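About Kerano

Kerano makes and repairs cushions, pads and slipcovers for homes, porches, boats and small businesses. Our workroom and shop are in Flaltuston, on the ground floor of the old seed warehouse on Simard Street. We have a second counter in Fumdale, where you can drop off work and pick it up.

How we started

Adebayo Sani opened Kerano as a one-room repair shop. He had worked for nine years in a furniture plant, first on the cutting tables and later as a pattern maker, and he had noticed how often a good chair was thrown out because the cushion had gone flat. The first jobs were kitchen chair pads and window seats, mostly for people who lived within walking distance. A church in Fumdale then asked for pew cushions, 122 of them, and that order paid for our first walking-foot machine. We still use it for canvas and heavy vinyl.

The shop moved to Simard Street when the front room could no longer hold both the foam and the customers. The building has 1,935 square feet on one floor, with a loading door on the alley side. Cutting is done at the back, sewing along the north windows, and filling and closing near the door.

What we do

Most of our work falls under repair. We replace foam, restuff backs, change zippers, re-sew split seams and make new covers from old ones. If the cover is still sound, we will tell you so and quote for the filling only.

We also make cushions from scratch. You can bring a measurement, a paper pattern or the piece of furniture itself. For built-in benches and boat berths we come out and make a template, because very few of those corners are square. There is a flat charge for template visits inside the county, and it comes off the final bill if you go ahead.

We do not do wood refinishing, leather dyeing or car seats. We keep a list of shops that do and are glad to share it.

Materials

We stock foam in four firmness grades, polyester wrap, and feather and down inserts in standard sizes. The sample wall has 109 fabrics, all of them in regular production, so that a cushion made this year can be matched later on. You can borrow up to 2 sample books at a time and keep them for a week. Customers may also supply their own fabric. We ask that it be washed first if it is going to be washed later.

Foam offcuts are bagged and given to the animal shelter in Fumdale. Fabric ends over half a yard go in the bin by the front door and are sold by weight.

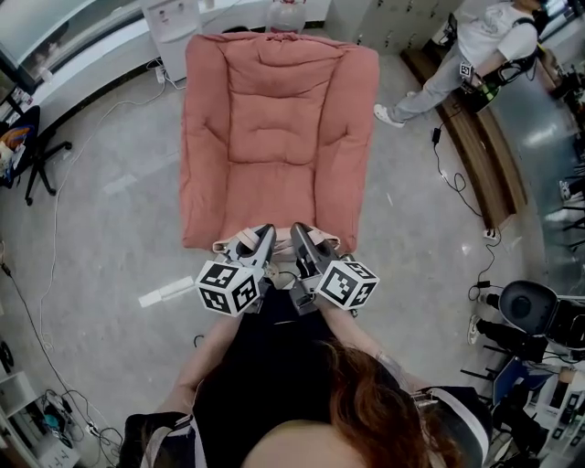 3 min read

Floor seats and padded backrests

Low seats with a back and side bolsters have become a regular part of our week. They are harder to repair than a plain box cushion. The filling shifts inside each panel, and a quilted back has to be opened along one seam, filled panel by panel, and closed again without pulling the stitching out of line. We quote for these after we have seen them - a phone estimate is usually wrong.

Our people

There are six of us, four full time and two part time. Everyone learns to cut, sew and fill, though most of us end up with a station we prefer. We take on one trainee each September through the adult education center in Flaltuston. The placement is paid and runs through spring.

Visiting us

The Simard Street shop is open Monday through Friday from 8:30 a.m. to 5 p.m., with late opening until 7 p.m. on Wednesday. The Fumdale counter keeps shorter hours, which are posted on the contact page. You do not need an appointment for repairs. For new work, please call ahead so that someone can sit down with you and go over sizes and fabric.

Repairs usually take two weeks. Please remove pets' blankets, loose change and anything else from inside the covers before you drop them off.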